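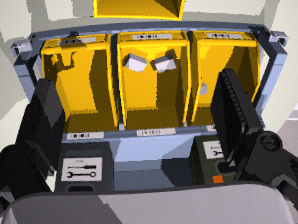

Trimside Bin-Picking Cell
Stutham workshop – equipment pages

The Trimside is our small-parts picking cell, and we are very fond of it! One arm, a two-finger gripper and a rack of yellow bins, all planned in the simulator before anyone picks up a spanner. If you are setting one up for the first time, this page covers the bits people ask us about most.

Setting up the rack
Level the rack first, then bolt it down, then teach the bin positions. Vilgot Sjöberg did it the other way round in August and had to teach the lot again. Bins sit side by side with their label edge up, and the position names in the software should match the labels word for word. Keep the approach steep for anything lying near the back wall of a bin – a shallow approach brings the wrist far too close to the rim.

Gripper fingers
The fingers come off with four screws each and go back on in a couple of minutes, a lovely bit of design. Wipe the inner faces every 1,000 picks and check the screws while you are there. At 4,000 picks, take both fingers off and look along the edges for chips. Always change them as a pair. The part number for the pair is 714.

After a knock
Stop the cell, jog the arm clear by hand and run the Nygård check, program 37 on the pendant. It touches each corner of the rack in turn and shows you the offset. Small offsets can be typed straight in. For anything bigger, loosen the rack and start again from level.

Running it in simulation
Jirka is the rendered copy of the cell, and it's brilliant for trying new bin layouts over lunch. Load your saved positions, slow the arm to a crawl and watch the fingers go past the bin walls. Valter Aasen looks after the model files, so send him any changes you make to the real rack.

Spare fingers and bins are ordered through the Stutham stores desk.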